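Speaker notes – "Hold My Gripper: teaching robots by doing the chores yourself"
Dorottya Szénási, 24 May 2022

Slide 1. Title
Say hello. Thank Gerasimos for the introduction, whatever he ends up saying. Slot is short, so skip the history of robotics.

Slide 2. Two ways to show a robot something
Remote control first. You sit at one arm, the robot copies you with another, and everybody learns how tired a shoulder can get. Good data, because the robot's own joints did the work. Slow, because the robot's own joints did the work. (Pause. If no laugh, move on.)

Then by hand. You leave the robot at the lab, take only its gripper and do the job yourself. Camera rides along on the tool. Much quicker, and you can get it through a front door.

Slide 3. What we did on Volura
Numbers, then get off this slide quickly.
– target: 3,000 demonstrations
– kept after checking: 2,123
– people doing the demonstrating: 10
– homes: 5
The missing ones are mostly my fault. I wrote the instructions, and they said "pick up the item naturally". Ten people have ten ideas of natural. Gerasimos rewrote them in September and the reject pile shrank.

Slide 4. Why laundry
Blocks on a table are polite. They stay the shape you left them. A sock has no fixed shape and no obvious front, and it will fold over your fingers as soon as you close them. Dark clothes on dark clothes are worse still. If a policy can cope with a bedroom, I trust it a bit more with a kitchen. 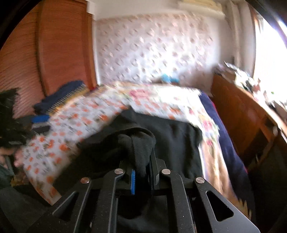
What does the robot learn from a demonstration like this?
It learns to link what the camera sees to how the gripper moves next and how far it opens or closes. Nobody tells it what a sock is.

Slide 6. What goes wrong
Speed. People move at people speed, and fast swings smear the video. We asked for slower hands and got two good minutes before everyone forgot.
Reach. A human will happily lean across furniture in a way no arm on a fixed base can follow. Check this before collecting. We checked it after.

Slide 7. What I'd do again
Mix the two. Hand-held for variety, remote control for the last fiddly bit on the real arm. Mention Doleo if there's time, skip Lozano entirely, Gerasimos has it in his talk.

Questions. Repeat each one into the microphone. Water is on the left.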